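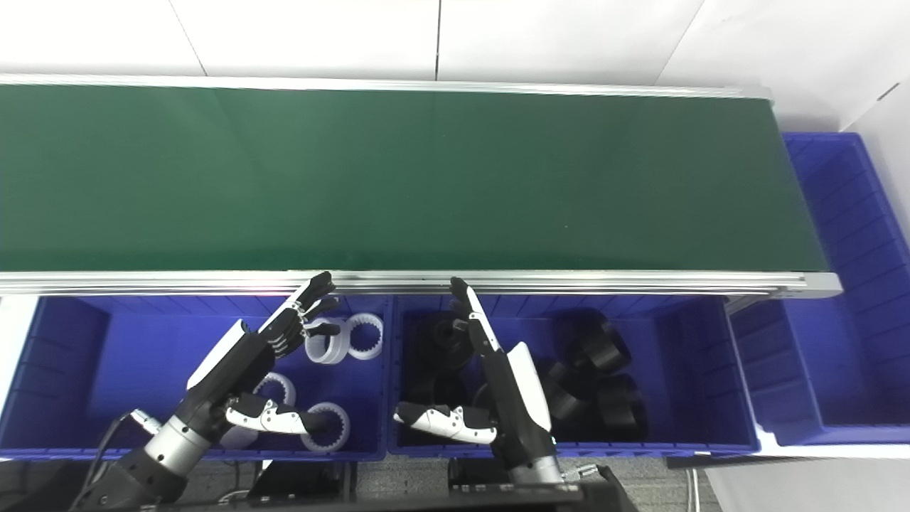
Wed 7 August

Up at five thirty. Two houses and an office today, all on the Dellness side of town, so not much driving for once.

The first was the split-level on the hill. It had been three weeks instead of two because the family was away, and the shower showed it. I left the descaler on the glass while I did the bedrooms and it still took two goes. The grout along the bottom row needs a proper job with a brush and I wrote that on the card. Whether they'll want to pay for the extra hour is another matter. They didn't last time.

Vacuum belt went on the stairs. I had one spare in the car, so I need to order more tonight. The ones from Natix fit but they stretch. I may go back to the old kind even though they cost more.

Second house was a move-out, empty except for a lamp and a shower curtain. Oven was bad. I had the racks soaking in the tub in a trash bag the whole time and they came up fine, but the door glass has brown runs between the panes and I can't get at those. Told the owner by text so it doesn't come back to me later. Fridge, cupboards, inside of the windows, baseboards. Seventeen cupboard doors, all with that sticky film on top that you get over a stove. Dish soap and hot water did more than the degreaser.

Ate in the car. Egg sandwich, too warm.

The office at Farora was easy. They have moved the desks again and there is a cable across the floor by the copier, so I mopped up to it and stopped. Someone had left a note asking for the blinds to be dusted. Blinds are not in the agreement, but I did the two by the door and left a note back saying I'd quote for the rest. I make it $78 if I do them on the same visit.

Did the books after supper. July came to $2936 before gas and supplies. Better than June. I lost one regular and picked up two, and one of those is only until September, when they finish their remodel. I would like one more weekly before then - mornings, if possible, and no big dogs.

Moved the Tu account to every other Friday like they asked. It leaves a gap the other Friday which I could use for the deep cleans people keep asking for. I have been squeezing those in on Saturdays and I'm tired of it.

Cloths are in the wash, no softener. Left knee sore from the baseboards. I have a kneeling pad, and I keep leaving it in the garage. It is by the front door now, on top of my shoes.

Seven o'clock start tomorrow. Pick up bleach and trash bags on the way.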